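October 14, 2020

Up at six, coffee, toast. Rained until about seven and then quit. Drove over to the unit on Skutgate with the ladder tied down in the back and the box of bulbs on the passenger seat.

We have had the place nine days now and it is starting to look like somewhere you could work. Serpil Ekinci was there before me and had already swept. She does not like the lights. She says they are too white and make everybody look sick by the afternoon. I said they are the lights that came with it and they work, and that is one thing we don't have to pay for. We left it there. She may be right about the afternoons.

The two small black pendants down at the far end are staying too. I had meant to take them down and give them to Citlali for her kitchen, but once the tables are in I think that end will be where people eat lunch, and they will do fine for that. I told Citlali and she said she had already bought something else, so no harm done.

Spent most of the morning on the brick wall. I wanted to paint it white to match the others and was voted down by everyone. So it stays red. I went over it with a stiff brush and a vacuum, from the floor up to as high as I could reach off the fourth step, and got most of a bucket of dust and old mortar out of it. My shoulder is sore tonight. The brick does look better. A few of the joints are soft near the floor and I want to repoint those before winter, or in January at the latest if the mortar has to be ordered.

The only outlet on that side is the one low on the brick. One outlet for that whole side is not going to be enough. Ustyna Yatsenko came by at eleven to look at it, since she knows the electrician who did her shop. She thinks another two can be run off the same line, up the wall and along, with the conduit left showing. There is already conduit along the ceiling, so a bit more will not bother anyone. Her guess was up to 803 dollars with the labor. I wrote it down. The bench saw will want its own circuit, and that is a separate conversation.

Lunch was soup from the thermos and half of Serpil's sandwich.

In the afternoon I measured for shelves. The ribs on the metal ceiling are evenly spaced and I used them to line things up from the ladder, which saved me snapping a chalk line. The square pillar is in the way of everything. I had drawn the long shelf running right past it, and it can't. I will either stop the shelf short or turn the corner with it. Stopping short is cheaper. The boards from Trekeck are 293 centimeters, an odd length, and two of them end to end would run straight into the pillar anyway, so I think that decides it.

Called the landlord's office about the vent in the ceiling, between the two lights. I can't tell if it is connected to anything. I held a strip of tissue up to it on a stick and it did not move. The woman on the phone said she would ask. She said the same thing last week about the door.

Safta Marinescu dropped off the old curtains for drop cloths, and a plum cake. The cake was gone by three. She walked all the way around with her coat on, said it was cold, and asked what we were paying. I told her. She said it was too much for one room. Then she said the white walls were nice and that we should hang something on them, and went home.

Money so far: the deposit was 3000, the paint was 80, and I have not added up the hardware store receipts because they are all in the other jacket. Need to do that before the weekend. Lev has the other half of the receipts in his truck - I have asked him twice.

For tomorrow: return the wrong anchors, get a longer extension cord, ask Ustyna for the electrician's number, bring the good broom. The beam has cobwebs along the top of it that I could only see from the ladder. If Lev comes I will hold the ladder and he can do those, he doesn't mind heights.

Home by six thirty. Washed my hair twice and there was still brick dust in it. Leftover rice and an egg for supper. The cat got into the laundry. Read a few pages and could not tell you what they said.

Bed at ten. 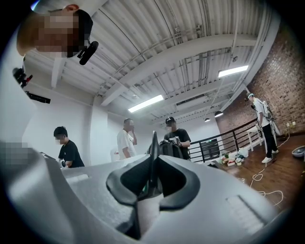 The ceiling lights on at Skutgate, brick wall to the right.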